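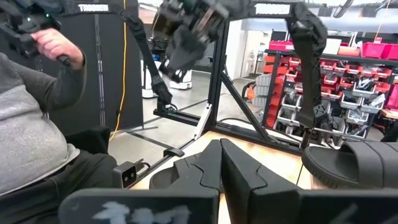
Release No. 241

2018-09-11

Greren shared workshop releases build files for Pistar, a bench-top arm rig on an extrusion frame

Greren, a member-run shared workshop, today released the build files for Pistar, a hanging robot arm rig that can be assembled with hand tools and a drill press. The package contains the cut list, bracket drawings, wiring diagram, controller firmware and a setup guide. All files may be copied and modified for noncommercial use.

Pistar hangs its arm from the top crossbar of a black frame made of square aluminum extrusion. Mounting from above leaves the tabletop clear and lets the gripper reach down to objects from most directions. A diagonal brace stiffens the frame. An earlier version without the brace swayed when the arm stopped quickly, and members spent most of a month chasing the fault in software before bolting on the extra piece.

Cables run in black fabric sleeves. The guide gives sleeve lengths for the standard frame and calls for enough slack at each joint to let the arm travel its full range. Builders who change the height of the posts must measure again.

The operator sits facing the frame and works with a handheld controller. Motion is scaled, so a large movement of the hand can be set to produce a small one at the gripper. The scale is stored in a plain text file and can be edited between runs. Releasing the trigger holds the arm in place. It does not cut motor power, and the guide requires a separate stop switch within reach of the seat.

The gripper uses two flat, dark plates as fingers. They are a wear part. The drawings include hole patterns for two plate widths, and either width fits the same carrier without shims.

Current bench work covers footwear. Black slippers and slide sandals are placed on a light wooden tabletop, upright or on their sides, and the operator picks them up and sets them down. Soft uppers and thick soles respond differently to the same closing force, and the results are being used to set the default force limits in the firmware. The test plan calls for 800 picks, divided between the two plate widths.

The arm brackets are based on a set published by Draten, a home builders' group, and altered to fit the Pistar crossbar. Huttunen, a local metal shop, cuts the extrusion to length for members who do not own a suitable saw. A first batch of 20 cut frame sets is available for pickup at the Greren front desk. Motors, fasteners and electronics are not included.

A second firmware version is planned for December. It will add a slow mode for first power-up and correct a known error in the wrist zero position. Until then, builders should set wrist zero by hand, following the last page of the setup guide.

Printed copies of the guide can be read at the workshop during open hours. Corrections to the drawings should be sent to the Greren project desk with the drawing number and revision letter.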